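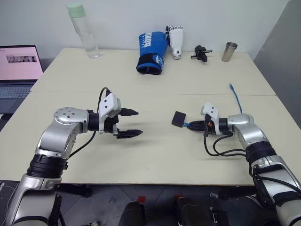
26/11/2024 -- bench notebook, packing side

Right, catching up on a week of notes in one go, mostly about the two-arm cell and what it's doing to everybody's day.

Ridwan changed the handover pose this morning so the pads get passed nearer the middle. I'd been asking for that for ages! With the old pose the right arm had to reach over too far and its cables rubbed on the elbow (have a look at the sleeve if you're in, it's gone shiny). We ran 47 handovers before lunch and had 2 drops, both on the thin pads. He thinks it's the closing force. I think it's the pads from Plornitz, they're slippier than the old lot, but we'll see.

The bigger thing is the people side. Kumiko used to do pad sorting by hand, 200 on a good shift, and she says her wrists are much better for not doing it. She also says she's bored stiff by three o'clock, because watching for a fault light isn't a job. Fair enough. We've agreed she gets the inspection bench in the afternoons and Natsumi looks after the cell, then they swap the week after. Natsumi wants proper training on restarting it first -- at the moment she has to come and find me or Ridwan every time it stops, and on the late shift there's neither of us. That's on me. I've started a one-page sheet, draft is in the Arno folder, please scribble on it.

Maj-Britt asked whether the cell means fewer hours in the new year. I told her what I was told in October, that hours stay as they are until the Furlow order is finished, and that I don't know past that. She wasn't thrilled and I wouldn't be either. Have asked for something in writing.

Other bits:
Tea break now stops the cell too. People were eating at the bench to keep an eye on it, which is daft.
Fault beep turned down, it was driving Hiyori up the wall.
Batch size stays at 100 for now.

To do: ring Takeda re softer fingertips, new cable sleeve for the right arm, try the thin pads again with Ridwan's lower force setting and write down which box they came out of this time.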